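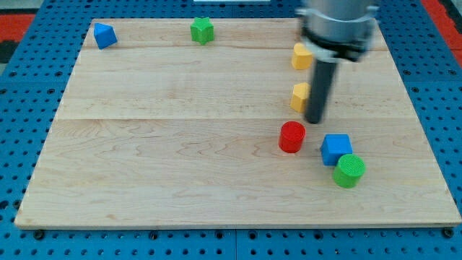 Chidubem Afolabi says a feeder line lives or dies on its berth window, and the ships come second. Miss the window, wait at anchor, burn fuel, miss the next port too. Hold that thought through this whole chapter, it comes back in every section.

412 shares 9 comments

Chapter 16
Feeder Services and the Small Port

Chapter 15 was the big ships. Now the little ones. A feeder picks up boxes at a hub, takes them to ports the mainline vessels won't call at, and brings back exports and empties. Short legs, quick turns. Lots of paperwork for not much distance.

Running case: Misari, a made-up-of-reclaimed-land sort of port, one container berth, 2 cranes. The carrier is Prirnex. One ship on the loop, the Rennie, sailing out of the hub at Tukolis every Sunday. We use the same three names all the way through so learn them now.

First problem, draft. Misari has a sandbar at the entrance and the Rennie can only cross it fully loaded near high water. So the tide sets the schedule, then the pilots, then the crane gangs. Students always start with the cranes. Start with the tide.

Second problem, the connection. An exporter in Misari doesn't care when the feeder sails. She cares which mainline ship her box makes at Tukolis. If the cutoff there is 30 hours before departure and the Rennie comes in late, the box is "rolled" to a later sailing. The customer blames the mainline carrier. The mainline carrier blames Prirnex. See 16.3 for who pays, usually it comes down to the wording of the slot contract.

Third, empties. Misari imports more than it exports, so empty boxes pile up in the yard and somebody has to ship them out. They take up slots and earn very little. Leave them and the yard chokes. Damilola Iyamu's paper on yard density (reading list, end of chapter) is good on this, if a bit heavy on the math. Skip her second section on a first read.

Terms you'll need before 16.1:

Hub: port where boxes change from one ship to another.
Slot: space for one container on one sailing.
Berth window: the agreed time a ship has alongside.
Rolled: left off the booked sailing and moved to a later one.
Dwell time: how long a box sits in the terminal. Not the same as transit time, people mix these up on every asignment.

Bring the November tide table for Misari to class, its in the back of the book. We start with arrival times and work backward to the departure from Tukolis.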